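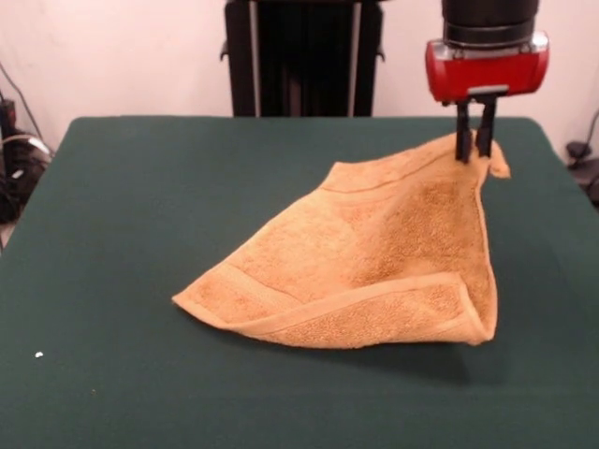

A gripper holds a towel by the corner at Jarkgate's open day.

Jarkgate opens its workshop for towel-handling demonstration
February | By Flurina Kälin

Jarkgate opened its workshop to the public this month and let visitors watch a robot work with household laundry. The doors opened at 10 a.m., and 937 people had signed in by closing time.

The main demonstration was run by the Vidar project, the company's research program on soft materials. A two-fingered gripper worked with towels on a table covered in green felt, picking up a corner and lifting it so the cloth could be spread and folded. Staff put out a fresh towel for each group and asked visitors to crumple it themselves before the robot took its turn.

Cloth is hard for machines to handle. A box keeps its shape when it is picked up, but a towel changes shape every time it is touched, and a corner can end up hidden under a fold. Project engineers told visitors that finding a good corner takes the system longer than any other step. When a grasp fails, the arm lets go and tries again from a different side.

Groups were kept small and each session lasted long enough for several attempts. Questions mostly concerned speed and price. Engineers said the system is still slower than a person and that no sale date has been set. One visitor asked if it could do fitted sheets. It can't yet.

Pichler, a commercial laundry that washes linens for hotels in the area, is working with Jarkgate on the project. The laundry has lent the workshop 500 used towels for testing, in different sizes and stages of wear. Older towels are stiffer, the engineers said, and the software has to cope with both old and new.

A trial at Pichler's plant is planned for later in the year. It will cover sorting and feeding towels, with folding to be added if the first stage goes well.

The workshop will hold a second open day in the fall. Admission is free, but visitors will have to book a time slot.

Related
Britine to close parking lot for resurfacing
Pichler adds second shift at laundry plant
Evening classes in machine repair open for sign-up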